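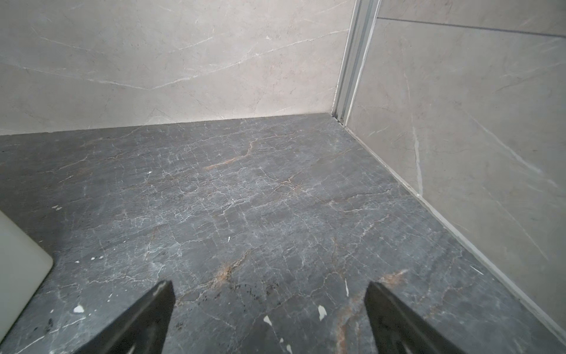 GETECK MAGAZINE | The Workbench Desk

Two Arms and a Stack of Boxes

Home | Features | Reviews | Kits | Subscribe

The Prudau is a two-arm kit from Unby, sold to small shops that want to try robot handling before they pay for a full cell. Both arms bolt to one set of rails, and each has a camera at the wrist. Shuk-fan Hsu, who runs sales for Unby, says a buyer with hand tools can have it standing in 29 minutes. We took most of a morning.

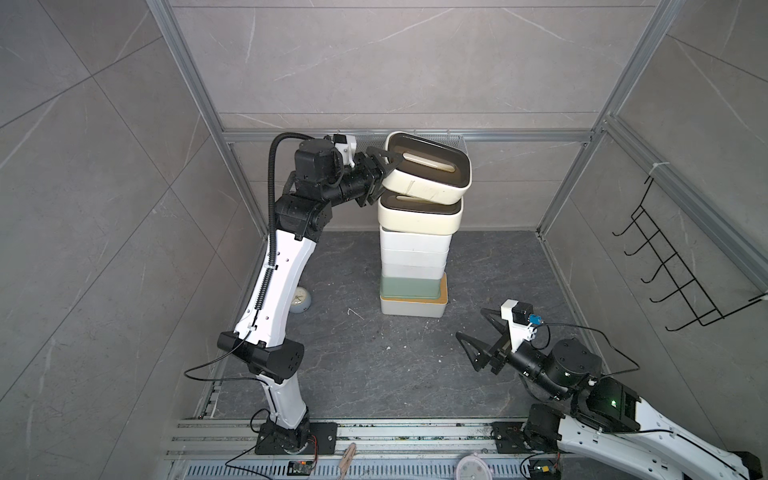 Stacking is the job most buyers ask about. Containers that nest are hard to pull apart, and a two-finger gripper has to take the rim at the right angle — too steep and the piece below comes along with it. Unby supplies a set of practice routines, and we spent most of our time changing the approach angles.

Tissue boxes are a fair test. The lids are easy to scratch, and the slot gives a finger something to hold.
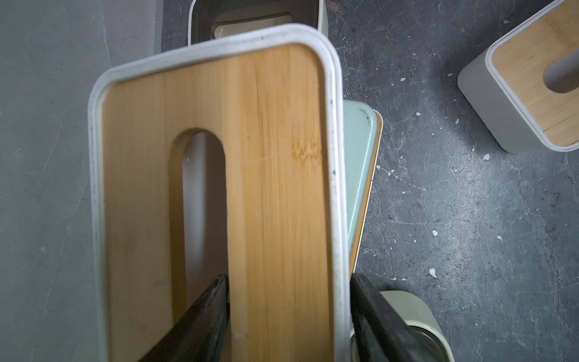 Sugeng Lau, our tester, liked the wrist view for close work and wanted a better manual. The cable guide on page 2 needs redrawing. Support answered his email by 4 p.m. and sent a corrected sheet.

Unby will lease the kit by the month, starting in February.

1031 shares | 2 comments

Related
Toivonen rail clamps, tested
Choosing a first gripper
What a service plan covers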